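Lundovley Rec Soccer
Home | Fixtures | Kit Room | Contact

Kit care at home: what works and what I'd skip
Posted by Obaidul Haque in Kit Room, 11 comments

Every September the same advice goes around the team chat, and most of it comes from people selling something. I've washed a lot of jerseys for this club and I don't believe half of what I read. Take mine with some doubt too.

Grass stains

The Murkitz stick is fine. So is plain dish soap rubbed in with an old toothbrush and left for half an hour. I did one sleeve of a white jersey with each and couldn't tell them apart on the line. Cold water first, whatever you use. Vinegar gets recommended for everything, and on grass I have never seen it do a thing except smell.

Mud

Let it dry. People hate this tip and keep scrubbing wet mud into the fabric. Hang the shorts over a rail overnight, knock them against the back step in the morning, then wash them inside out. No fabric softener on anything stretchy. The bottle may say "sports fresh" but it is still softener.

Wet cleats

A Sterkevine boot dryer costs $139. Newspaper costs whatever newspaper costs. Take out the insoles, loosen the laces all the way down, stuff the toes, and change the paper after an hour. That first change is where most of the water comes out, and it's the one everybody skips. Mahmoud Lamrani owns the dryer and swears by it. His cleats were dry on Sunday and so were mine.

Keep them off the radiator. I have glued two soles back on and both had been cooked.

Feeding people after a match

A crawfish spread is less trouble than it looks if you set the table up first. Put a mat down that you can carry outside and hose off. Newspaper soaks through, and you need it for the cleats anyway. Set a wide bowl right next to the pile, within reach, or the shells end up on the floor. Tip the bowl out before it's full. Fruit stays in its box with the lid shut until hands have been washed.

As for getting the smell off your fingers, I've tried the lemon trick and the stainless steel spoon trick. The lemon helps a little. The spoon, as far as I can tell, is a spoon.

A bowl on the left, crawfish next to it:
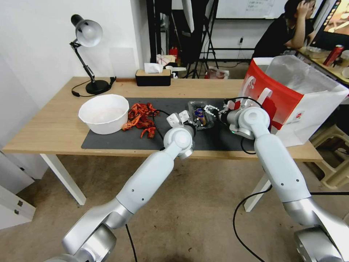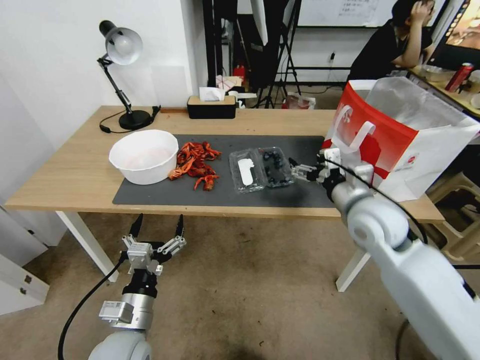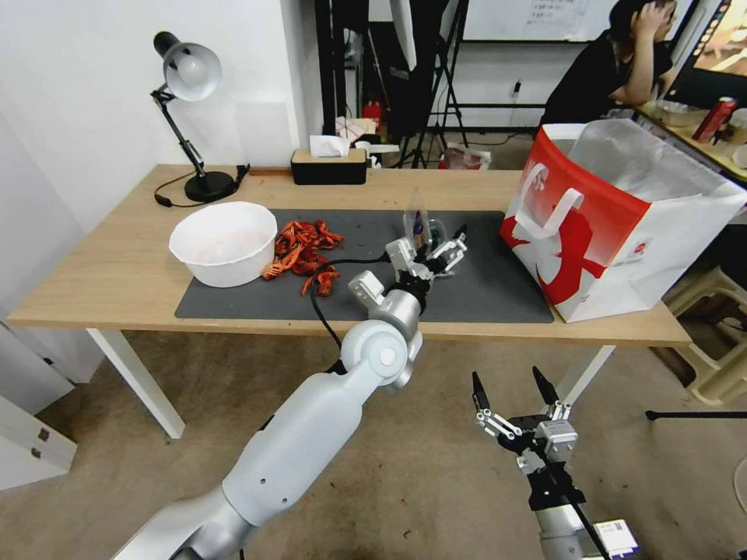

Shin guards and the smell

Baking soda in the bag does something for a day or so, then you have a bag with baking soda in it. Wash the guards. Warm water, a squirt of dish soap, a nail brush along the foam edge, and dry them flat with the foam side up. Sleeves and straps go in the machine in a pillowcase with the top knotted. Close the Velcro before it goes in or it will eat somebody's socks.

The freezer trick (seal them in a bag overnight) gets passed on as if it were science. Mine came out cold and smelled the same by halftime.

Goalie gloves

Kurniawati Wattimena wets hers before every match and rinses them after, under the tap, no soap. Hers last longer than anybody else's in the club. I'd like to say I know why. She also never leaves them palm to palm in the bag, and that may be the whole secret.

Numbers peeling off

Iron from the back with a cotton cloth in between, medium heat, no steam. It buys you 3 or 4 more washes. After that the number needs replacing, and Ayman Ait Brahim has the spares in the kit room. Please don't use superglue. It dries hard, cracks, and scratches the neck of whoever is wearing it.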